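3. Course Design and Student Project Work

3.1 Setting and participants

The project course described in this section is offered to students in the second year of the automation program at Vuorinen. It runs for 14 weeks and carries no prerequisite beyond an introductory programming course. Students are admitted without regard to earlier experience with robot arms, and most of those enrolled during the period studied had none. A total of 71 students completed the course and agreed to the use of their logbooks and written reports in this work. Students who withdrew before the first design review are not included.

Teaching was shared between two instructors (Halonen and Wijaya), with laboratory supervision by Sawatzky. The instructors did not grade the logbooks. This was made clear to students at the start of the course, as earlier offerings had shown that graded logbooks tended to record only what had gone well.

3.2 Team formation and task selection

Students worked in teams of four to six. Teams were formed by the instructors on the basis of a short questionnaire covering programming background, preferred working hours, and previous group work. Requests to work with a particular classmate were honored where the schedule allowed.

Each team selected one task from a list of household and food-service activities. The list was deliberately kept to tasks that a person would do without thinking: setting out cutlery, folding a napkin, sorting fruit, placing bread in a basket. Koskela (in an internal course report) had observed that students given industrial tasks spent much of their time reading about the industry in question, while students given familiar tasks began to argue about the motion itself on the first day. Our own logbooks support this view. The bread task in particular produced long written exchanges about where a loaf should be held, whether the basket should be filled from the back or the front, and what counts as a properly placed item.

Teams were required to write a task statement of no more than one page before receiving access to the arm. The statement had to name the objects, the starting arrangement, the wished-for final arrangement, and the conditions under which a trial would be judged a failure. Of these, the last proved by far the most difficult. Early drafts often defined failure as "the robot does not succeed," and several teams needed a third draft before their conditions could be applied by someone outside the team.

3.3 Laboratory sessions

Sessions followed a fixed order. The team first laid out the objects according to its own task statement, then exchanged statements with a second team, which checked the layout against the text. Differences were entered in the logbook before any motion was attempted. Only then did the operator for the day begin trials, with one member keeping the record and the others observing. Roles rotated from session to session.

Gripper control was introduced in two stages. In the first, students moved the arm by hand guidance and recorded positions. In the second, they wrote short programs in the Okito environment that called these positions in sequence. Figure 4 shows the workspace for the bread task.

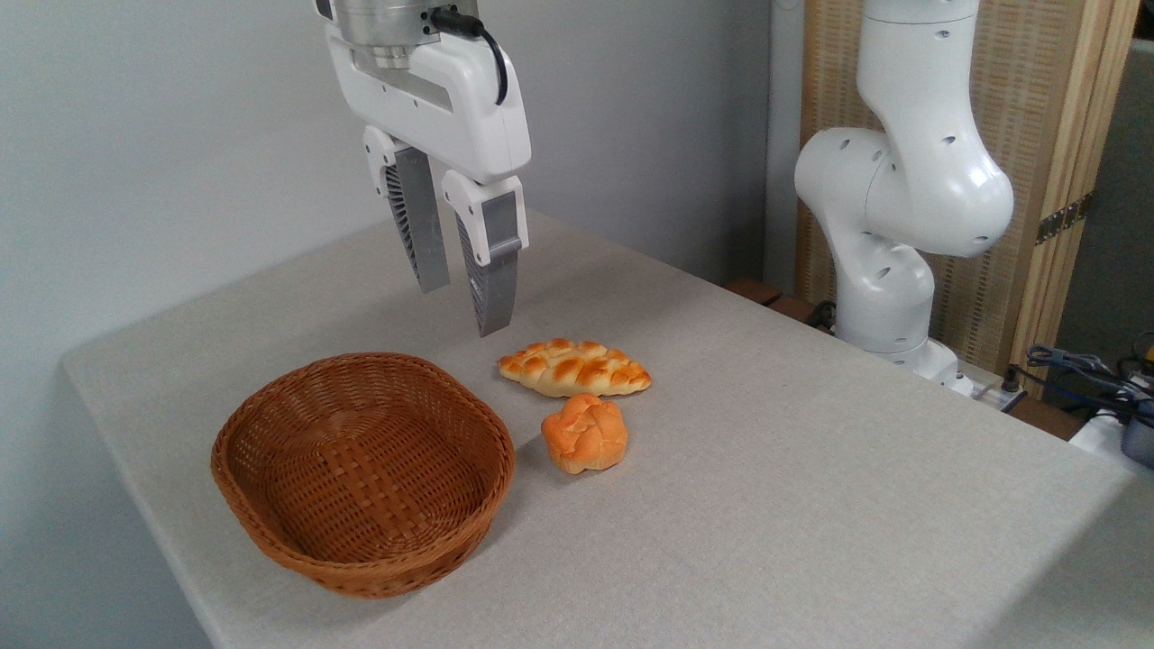
Figure 4. Workspace for the bread task, with the basket empty and the gripper open above the braided loaf and the round bun.

Trial counts were left to the teams, subject to the requirement that a change in the program be followed by a fresh series. This rule was the most frequent source of complaint in the course evaluations. Students considered it slow, and several wrote that a small change to a single position should not require the whole series to be repeated. The instructors kept the rule in place – it was, in Wijaya's view, the part of the course that most closely resembled professional testing – but from June onward allowed a shortened series for changes affecting only the approach height.

3.4 Collection and coding of logbooks

Logbooks were collected at the end of the course and stripped of names by Tuominen, who had no teaching role. Entries were divided into units, each unit being a continuous passage on one topic, and sorted under four headings: object handling, program structure, team organization, and equipment faults. Two of the authors coded the full set separately. Disagreements were settled in discussion, and the coding guide was closed on May 9, 2021, after which no headings were added or renamed. The shortened series introduced in the following month was coded under program structure.

A unit could be placed under a single heading only. This simplified the later comparison between teams but hides some overlap, particularly in passages where a missed grasp was first blamed on the equipment and then traced to a position recorded carelessly by hand. Such passages were coded according to the cause the team finally gave, and the first explanation was kept in a separate note for use in Section 5.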